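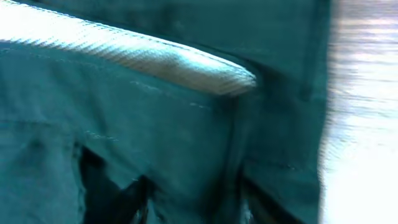 Fig. 4-1. Teal fabric at close range, with stitching and a pale ribbed strip.

Section 4. Setting up the folding table (Plenstead site)

Read this before your first shift with the arms. The Zilero booklet in the drawer says the table "frees staff for higher-value tasks." At Plenstead it has mostly given staff different tasks, and this section covers those.

4.1 Before you switch on

1. Clear the tabletop. Phones, tags, pens and coffee go on the shelf by the door.
2. Check that the cables at each wrist can move freely. A cable trapped under a garment will pull it off the table.
3. Wipe the wrist camera lenses with the dry cloth. Do not use the glass spray.
4. Turn the key to READY and wait for the second beep.

CAUTION: Keep your hands outside the reach of both arms whenever the key is at READY or RUN. The arms slow down near the middle of the table, and people take that as an invitation. Turn the key to OFF first, every time.

4.2 Feeding garments

The sales sheet promised that the arms would pick from a mixed pile. Sometimes they do. Riltau, our service contractor, advises laying each piece out by hand during the first 100 garments of a new batch, and we have found it is better to keep doing so after that.

1. Put the pile to one side, clear of the middle.
2. Lay one garment flat, waistband or collar away from you.
3. Pull out any leg or sleeve that has doubled under.
4. Step back and turn the key to RUN.
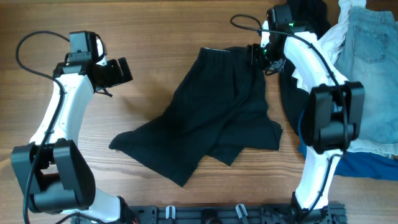 Dark items need more care than pale ones. If the arms stop over a black garment for longer than a slow breath or two, turn the key to OFF, straighten the piece and start it again. Denim is heavy at the seams and is better folded by hand, whatever the booklet says.

NOTE: Straightening counts as work. Write it on the shift sheet under "assist." The Huỳnh report that was used to justify the purchase gave a figure of 1,215 garments a shift and left out the time people spend laying out, turning over and picking up. If we leave it out too, the next staffing plan will be built on the same number.

4.3 When a fold goes wrong

1. Turn the key to OFF.
2. Lift the garment straight up. Do not drag it out from between the fingers.
3. Check the hem and seams for pulled threads.
4. Lay it out again. After 2 failed tries, fold it yourself and move on.

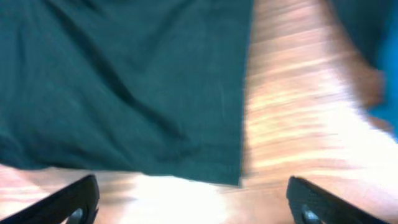
Fig. 4-3. Gripper fingers open, with the edge of the cloth just beyond the tips.

Do not stand there trying to teach it. New people lose half a morning this way - the urge is strong, and the table does not learn from being tried again. Only Riltau can change the fold settings.

4.4 Pace and breaks

The display shows a target of 200 pieces. That is a factory setting, and the site has never agreed to it. You are not expected to match it, and a supervisor who quotes it at you should be pointed to this page.

The arms do not need a break and you do. Turn the key to OFF when you leave the table, even for a minute, and take the key with you. Minding a machine is more tiring than it looks, so swap with the hand-folding bench at 10:30 and again after lunch.

4.5 End of shift

1. Key to OFF, then wall switch off.
2. Move unfinished garments back to the hand-folding bench.
3. Fill in the shift sheet, including assists and anything folded by hand.
4. Hang the key on the hook inside the office door.

The trial runs until December. Shift sheets go to the office, with a copy kept in the blue binder for anyone on the floor who wants to read it.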